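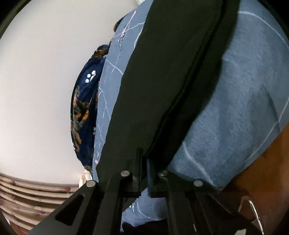
Figure 3. Black padded item with a raised stitched seam, on blue-grey printed fabric.

4.2 The bed as a work surface

Of the 279 households in the Prandden survey, most had no table set aside for clean clothes. Laundry was sorted and folded where there was room for it, and in the bedroom that meant the bed. We logged 545 folding events between July and the close of the diaries on 21 March 2020. The diary form, adapted from Lazaridis's earlier work in Drorketti, asked for the surface used, the garment type, whether the bed was made, and whether the item was put away the same day.

A bed differs from a table in three ways that matter for this section. It is soft, so a hand pressing down to sharpen a crease sinks into the cover and the crease stays rounded. It is low, and people either bend over it or kneel beside it. It is also covered in fabric, and fabric on fabric drags. Several diarists wrote that they pulled the duvet out of place while smoothing a sheet or a pair of pants, then had to straighten the bed before they could go on.

Thick items were handled differently from thin ones. Padded clothing does not hold a flat fold under its own weight, and a stitched seam adds a ridge that has to go somewhere. In Figure 3 the padding creases softly at the bend, while the seam stands up along one side. Diarists who described such items usually folded along the seam or rolled the whole piece. Kyriaki Lazaridis coded rolling as a separate action – the first version of the form had counted it as a fold – and 69 events were moved to the new code as a result. 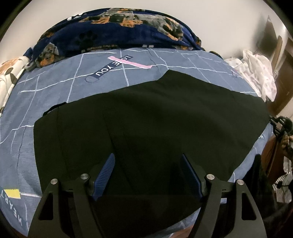

Choice of bed cover came up more often than we had planned for. The form had no field for it, but diarists used the notes space to say that dark clothes were hard to see on dark bedding, or that lint from one ended up on the other. Contrast helps when a garment is being squared up, as the person needs to find the hems and corners before making the first fold. A printed cover can give some of this help. A black piece spread on a slate-blue cover with a loose grid of thin white lines has an outline that is easy to follow, even where its upper edge is irregular, and the lines stop where the cloth begins. The same lines are a poor guide for straightness, though, being loosely drawn and curving with the bedding. Two diarists with striped covers said they lined up pant legs with the stripes. None with a freehand pattern reported doing so.

We also looked at where on the bed people worked. The middle was used for laying out and the foot for finished stacks. The pillow end was mostly left alone, except in the Guzmán sub-sample, where many beds stood with one long side against a wall and the stacks went wherever the person could reach. Stacks left on the bed were moved again before night in nearly every case, often to a chair, and some were refolded the next day. These second folds are not part of the totals given here. They are treated in Section 4.3 along with storage.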